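Gripper Comparison, Second Round

The September session was devoted to the two gripper types now under consideration for the two-arm station. The Loltine unit has served since the spring and is well understood. The Cuervo unit is newer, and its finger travel is shorter than I would have preferred. Both were driven by the same Gimora controller, with no change to the motion settings between runs.

Small, flat items remain the most difficult class of work. An item that rises only slightly above the table leaves little room for the fingertips, and an approach that is too low will stop the arm on contact. I set the approach height 3 mm above the surface for the first series and raised it to 6 mm for the second. The higher setting produced fewer stops and a larger number of missed grasps.

Dalva Evangelista reviewed the logs from both series and recommended that force readings be saved at every step. I have adopted that recommendation. The combined record holds 2456 entries, of which 119 were set aside owing to a timing fault in the controller.

Small black items on the white table, with both arms in position:

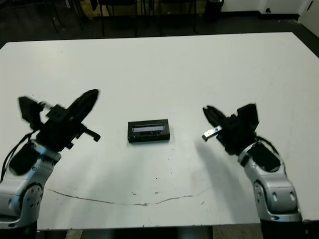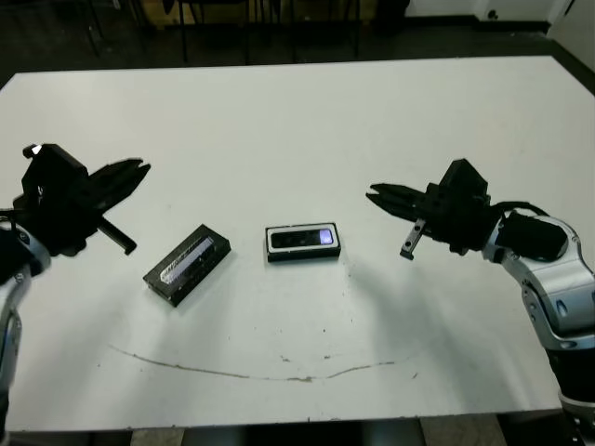 The timing fault was traced to a setting in the Arham logging software and has been corrected. Results from the first series will be repeated before any purchase is approved. I also intend to test a softer fingertip pad, provided that the supplier can confirm delivery before the next session.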